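Rodport Community Help > Home builds > Arms and grippers

Two-arm table can't find the sleeve on a white shirt

Posted 2022-12-13 by vedier_garage
I built a two-arm folding table in my garage, at a cost I've described to my household as "modest." Towels go fine. White shirts on the white tabletop are a disaster. The right arm closes on air next to the sleeve and then folds the air very neatly. Same program, same grippers. Is this calibration or lighting?

2 replies

coker_bench
Had this with mine. Buy a darker table.

Vishwakarma
Could be either, so test before you spend money. Jog the right gripper over the far sleeve by hand, stop, and compare where it is with where the software thinks it is. If those agree, your calibration is fine and the camera just can't see white on white. My shirt, at the stopping point:

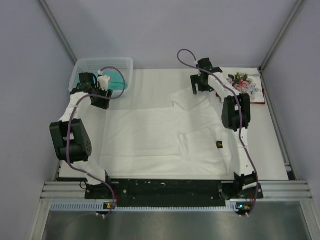 If they don't agree
Redo the wrist camera calibration first. Mine was off by 17 mm after I bumped a bracket in September and blamed the software for weeks.

If they do agree
Lay a dark cloth under the shirt and drop the exposure. Leave the wrinkles in while you test, your real laundry will have them. And coker_bench is right about the table, annoyingly.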